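Lists > Home Machines > Archive > Folding and laundry

Subject: Re: Can anything fold a jumper yet?
Date: April 17, 2022

An earlier message said:

> I keep reading that household robots are nearly ready. Skendby has
> one that folds towels and Morker says theirs will do the whole
> basket by June. Has anyone on the list seen one do knitwear? I
> would pay for that. I would not pay for towels.

Short answer: not to a standard I would pay for either.

I went to the Skendby open day. Their machine folds a flat towel well. It finds two corners, lifts, and lays one edge on the other. They quote 73 seconds a towel and that matched what I saw. Then somebody handed it a cardigan and it stopped and asked for help.

A jumper is harder because it has no corners worth the name. The sleeves go their own way and the knit stretches when you lift it. Even laid out for you, the body still ripples, and you have to decide where the fold goes before you touch anything. 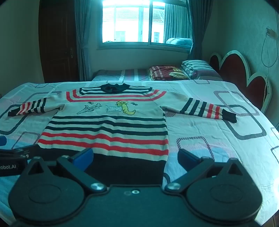 Category: Garments, knitted

With one like that, sleeves out and front side up, most of us would bring each arm across and fold the hem up to the collar. A two-finger grip can take hold of a cuff. The trouble comes on the way over, when the sleeve drags the shoulder with it and the stripes no longer line up. A person smooths that out with a flat palm. Two fingertips have to go back and pinch again.

Okafor say they have trained on 815 garments, up to 275 of them knitted. I have not seen their results and would like to. Skasia gave up on jumpers and now does only pillowcases — sensible, if dull.

My guess is another 3 years for a plain jumper that starts flat. Starting from a heap is a different job and I would not put a date on it.

Comments

Does it matter if the stripes are crooked? Mine go in a drawer.

We tried the Morker unit on school jumpers. Fine with the body, hopeless with the sleeves.

Has anyone asked Skasia about duvet covers?

Contact the list owner | Copyright Home Machines list | Back to top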